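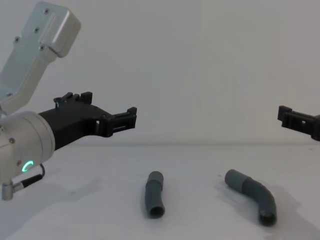 Hi all, Daranee Ratanaporn here with another page of bench stuff, July 22, 2022. I've been sorting out gray plastic pipe fittings for the Rulis job (a little run of pipe under a sink, nothing fancy) and I got a bit carried away with it! There are more than 400 pieces in the Ammann box, and I do love a white tabletop for this kind of thing – gray parts get lost on my old brown one.

Short straight bits are my favorites. I like to stand them up and try them against each other before any glue comes out, and I'll happily do that for an hour with the radio on.
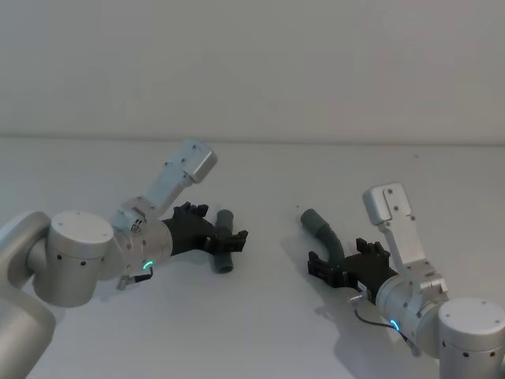 Sizes go by bag number, and bag 103 is the one I keep running out of. Skasow has it cheaper if you buy 5 bags, so I'll probably cave before October. 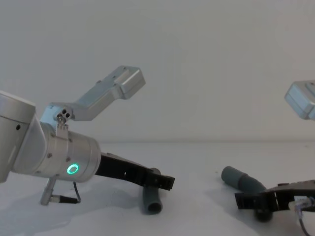 I always check the open ends for burrs too – a fingertip and a bit of fine sandpaper does it. The longer tubes get their own page once the Lollumska order shows up.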